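Zwischenbericht an den Fördermittelgeber: Emailfertigung Ostelier, Standort Sestow

Stand: 15. August 2023
Berichterstattung: Floarea Coman, Projektleitung

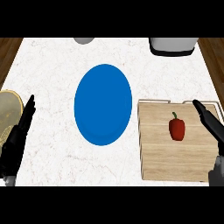 Gegenstand des Vorhabens ist die Umstellung der Glasurlinie auf bleifreie Fritten bei gleichzeitiger Senkung der Brenntemperatur. Der Bericht umfasst die Arbeitspakete 2 und 3. Arbeitspaket 1 (Rohstoffauswahl) wurde mit dem vorigen Bericht abgeschlossen.

Arbeitspaket 2: Brennversuche

Die Versuche im Kammerofen wurden im Juni aufgenommen. Gefahren wurden mehr als 600 Probekörper in zwei Haltezeiten. Die Fritte Sima zeigte bei der kürzeren Haltezeit Nadelstiche im Randbereich, bei der längeren Haltezeit blieb die Oberfläche geschlossen. Die Aufheizrate wurde auf 80 K/h begrenzt. Eine höhere Rate führte zu Haarrissen an der Unterseite und wird nicht weiterverfolgt.

Der Farbton der blauen Glasuren verschiebt sich mit der neuen Fritte leicht ins Grünliche. Das Labor in Mumosville hat den Kobaltanteil nachgestellt; die Messwerte der zweiten Charge liegen innerhalb der vereinbarten Toleranz. Für Weiß und Grau war keine Korrektur erforderlich.

Arbeitspaket 3: Beständigkeit

Die Prüfung auf Spülmaschinenbeständigkeit läuft. Nach 80 Zyklen wurde kein messbarer Glanzverlust festgestellt. Die Säureprüfung musste wegen einer verunreinigten Prüflösung wiederholt werden, Ergebnisse liegen noch nicht vor. Die Prüfprotokolle sind als Anlage B beigefügt.

Abweichungen vom Arbeitsplan

Die Lieferung der Brennhilfsmittel erfolgte verspätet. Der Ofenumbau verschiebt sich dadurch um 2 Wochen, der Meilenstein M4 ist davon nicht betroffen. Die Mittel für Fremdleistungen wurden nicht vollständig abgerufen. Eine Umwidmung zugunsten der Sachkosten wird mit gesondertem Schreiben beantragt.

Nächste Schritte

Abschluss der Säureprüfung, Freigabe der Brennkurve für den Serienofen, Vorbereitung der Nullserie in Sestow. Der Verwendungsnachweis wird mit dem Abschlussbericht eingereicht.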